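A rotating utensil stand, and the spatula I hang on it
Posted in Kitchen bits, Mar 15, 2025

I have wanted one of these stands for longer than I care to admit. My aunt had one next to her cooker when I was small, with a ladle and a slotted spoon and a masher all dangling off it like something in a hotel, and I used to set them swinging when she wasn't looking. So when our old utensil pot finally cracked in December (a big brown stoneware thing, much loved, dropped in the sink by me) I decided I wasn't going to replace it with another pot. I was going to have hooks.

The one I ended up with is sold by Prindgate, and I bought the spatula at the same time from a smaller shop called Skatoser, mostly because it was a pretty colour and I was already paying for things. I've had both for long enough to have opinions, and my friend Mereana Paewai, who cooks far more seriously than I do, has borrowed the pair of them and given me hers as well. I'll try to keep the two apart as I go, but they live together and I've come to think of them as one purchase.

First, the stand. You get a base, a pole, a ring of hooks and a knob for the top, all wrapped separately, and the instructions are one small drawing with no words on it at all. I don't mind that. The pole screws into the base, the hooks drop over the top of the pole, and the knob screws down over everything and holds it together. My only advice is to do the pole up properly tight before you go any further. I didn't, and it wobbled, and I wrote quite a cross email to the shop before I thought to give it another half turn. They were very nice about it.
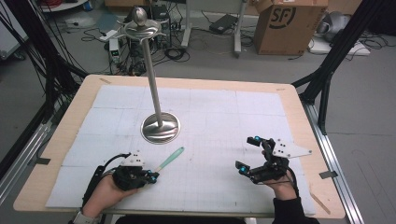 The other thing to say about putting it together is that you'll want a good clear surface that you don't mind laying metal on. I did mine on the kitchen table with a tea towel underneath, and even so I managed to roll the knob onto the floor and under the fridge, where it stayed until my husband came home and fished it out with a bamboo skewer. It has a tiny dent now. I turn that side to the wall.

Now, the base. I had worried about this more than anything, having read a lot of grumbling reviews (there were 80 of them, and I read every one over two evenings with a pot of tea) from people whose stands had gone over the moment they hung a heavy ladle on one side. Mine hasn't fallen yet, and I've been fairly unkind to it. With one heavy thing on it and nothing opposite, you can feel that it would rather you didn't, and if you give the hooks a good spin it will shuffle a little on a smooth worktop. Put two things on opposite sides and it settles down nicely. I weighed my ladle, my big spoon and the potato masher together on the scales, out of pure nosiness, and they came to some 700 grams, and the stand carried them without any fuss.

It does show marks. Anything this shiny is going to, and if you have small children or a husband who makes toast, you will be looking at fingerprints from morning till night. I wipe the base when I wipe the hob and leave the pole until somebody is coming round. A drop of washing-up liquid on a damp cloth and then a dry one after is plenty. Please don't go at it with a scouring pad, whatever your mother-in-law says.

The height is the thing to check before you buy. I'd measured the gap under my wall cupboards and then, being me, measured the wrong cupboard, so it won't go where I meant it to. It stands at the end of the worktop next to the bread bin instead, and I've grown to like it there, though it means I take two steps to fetch a spoon where I used to take none. If your kitchen is low or narrow, do get the tape measure out, and remember to allow for lifting things up and off the hooks as well as for the stand itself. You need more room over the top than you'd think.

So, the spatula. I bought it in the green, and it's a soft, minty sort of green that looks lovely against a pale wall and goes with nothing else I own. The handle is a good length for my hands, which are small. Mereana's are bigger and she found it a touch slim, particularly when she was pushing it through a stiff dough, but she said she'd forgive it for scraping out a bowl.

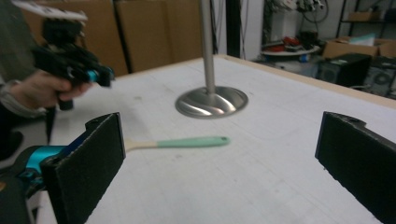 What I look for in a spatula is whether it gets the last of the batter out, and this one does. I have another that's so floppy it simply rides over the top of everything, and one so hard that it squeaks against the bowl and sets my teeth on edge. The new one sits happily between them. I've used it for sponge, for porridge, for scrambled eggs, for getting the end of the lentil soup out of the pan and, once, for spreading the butter icing on my neighbour Zulkifli Simanjuntak's retirement cake, when I couldn't find my palette knife. It made a reasonable job of that too, if you like your icing rustic. He said he did. He had two slices, so I believe him.

Turmeric is its weak point, as it is with every pale spatula I've ever owned. I left it sitting in a pan of dhal while I answered the telephone and it came out with a faint yellow tide line. Most of that has gone after a few washes and an afternoon on the windowsill, but I can still find it if I look. If you make a lot of curry, I'd keep an old one for that and save this for your cakes.

It does hold on to smells a little. I made a garlicky white sauce on one evening and a vanilla custard on the next, and I'm fairly sure I could taste the one in the other, though nobody else at the table would back me up. A soak in warm water with a spoonful of bicarbonate of soda sorted it out. 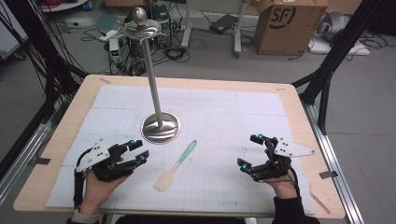 As a pair, I think they suit each other, and I say that as someone who bought them from two different shops without giving it any thought. The stand could look a bit cold on its own, all that polished steel with the egg-shaped knob sitting up on top, and a bit of colour does it good. The mint-teal handle and the cream head of the spatula soften it no end. The hooks curl outwards generously enough that I can find one with my eyes on the pan, and that has mattered to me far more than I expected. With the old pot I was forever pulling out the whisk when I wanted the spoon, and then the masher would come up with it and clatter all over the hob.

One small warning on that front. Check that whatever you want to hang has a hole big enough for the hook! The spatula goes on mine quite easily, but I had two old wooden spoons with no hole at all, and my fish slice has such a mean little slot that I have to jiggle it. My husband drilled the wooden spoons for me. They've gone back to looking as if they belong, and he has since offered to drill several other things that I would prefer he left alone.

I should mention the one I nearly bought, which was the Nasution stand. It's heavier and has a wooden base, and I did see it in the flesh at Mereana's sister's house. Very handsome, but the hooks are fixed and don't turn, and for me the turning is half the pleasure. If you've a deep worktop and can reach round the back of it, you may feel differently.

Would I buy them again? The stand, yes, as long as I measured the right cupboard. The spatula, yes, and I'd probably get a second one in a darker colour for the turmeric. I'm told the shop is expecting a grey one in, so I've put my name down for it, and I'll add a note underneath when it comes and I've had the chance to ruin it.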